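The Kitchen Drawer Letter
2020-09-19

Cups, cups, cups

Hello again, and welcome to all the new folks who signed up after the pickle issue! My inbox is still full of dill questions and I promise I'm getting to them. But this time I want to talk about something I've been chewing on since June, when we moved into the new place and I unpacked the kitchen boxes. I own a ridiculous number of cups. Mugs from every job I've ever had, jelly jars, the tall skinny glasses that tip over if you look at them wrong, four teacups from my grandmother (there used to be six, we don't talk about it), and a whole stack of plastic tumblers from when the kids were small.

So I did what any sensible person would do, which is sit on the floor with a cup of coffee and have feelings about it.

My first thought was to get rid of the plastic. You know how it goes, you read one article about grown-up kitchens and suddenly you want everything to match. I had them in the donation box and everything! Then my sister's family came over, all seven of them, and we ate out on the back steps because the table was still in pieces, and guess which cups came right back out of the box. Nobody cried when one bounced down to the driveway. It got rinsed under the hose and went back into service.

That was the end of my matching phase.

What I did do is sort them by how we really use them. The everyday ones live on the low shelf by the sink now, and I only let 20 things live on that shelf, total. Mugs for coffee people on the left, glasses for water people on the right, tumblers in the middle where the nephews can reach. My grandmother's teacups went up high. Everything else had to earn its spot, and I was pretty mean about it. The promotional travel mug with the lid that leaks? Gone! The giant soup mug I bought in college and have never once eaten soup from? Also gone, although I did take it out of the box twice to look at it.

A few of you asked about cloudy plastic cups after I grumbled about mine last time. I've tried a bunch of stuff and the thing that works best for me is a long soak in warm water with a good glug of plain white vinegar, then a soft cloth and a bit of baking soda paste, then rinse like crazy. It takes off the chalky film you get from hard water. It won't do a thing for scratches, so if yours have been through the dishwasher every night for ten years, they may just look like that now. I quit putting mine on the bottom rack and I do think the newer ones are holding up better. The smell is a separate problem (looking at you, orange drink mix). For that, I leave them upside down on the windowsill for a day or two with nothing else touching them.

Stacking! I have opinions. If you stack plastic tumblers while there's still a drop of water in there, they glue themselves together and you will be standing at the sink at midnight saying bad words. Let them air out all the way first. If they're already stuck, put cold water in the inside cup and set the outside one in warm water, wait a couple of minutes and twist gently. I've done this more than I'd like to admit. Please don't try it with your nice glassware, I cracked one that way and felt sick about it all weekend.

Some of you also wanted to know where I found the shelf risers. They're from Plundska, the little housewares shop next to the post office, and they came in packs of 3. I bought two packs and should have bought one. The fifth and sixth risers are holding up a plant. Reader mail also brought a very good tip about using an old tension rod to keep cups from walking off the shelf when a truck goes by, and I'm going to try it as soon as I find where we packed the tension rods.

Oh, and the pantry swap is back on! Same porch, same rules, bring what you won't use and take what you will. Sealed things only, please, and if you've got canning jars you're tired of storing, I know at least three people who would hug you for them. Extra cups are welcome too, as long as they're clean and you'd be happy to drink from them yourself. I'll have mine in the box by the door, including the soup mug, so come early if you want it.

Next time I'm planning to tackle lids. I have a drawer of them and I'd say half belong to something I still own. If you've got a system, write and tell me, even if it's a weird one. I read everything, usually while waiting for the kettle.

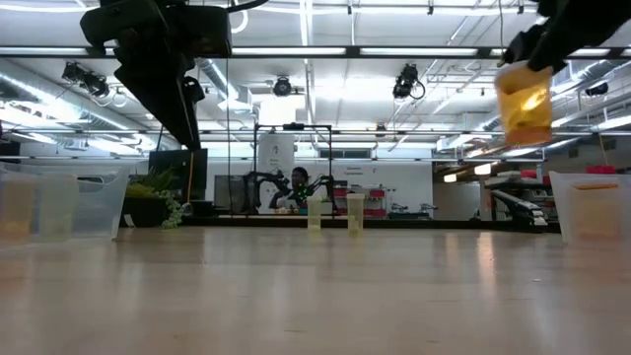 Until then, I'm letting the last batch of tumblers dry on a towel and trying very hard not to stack them early.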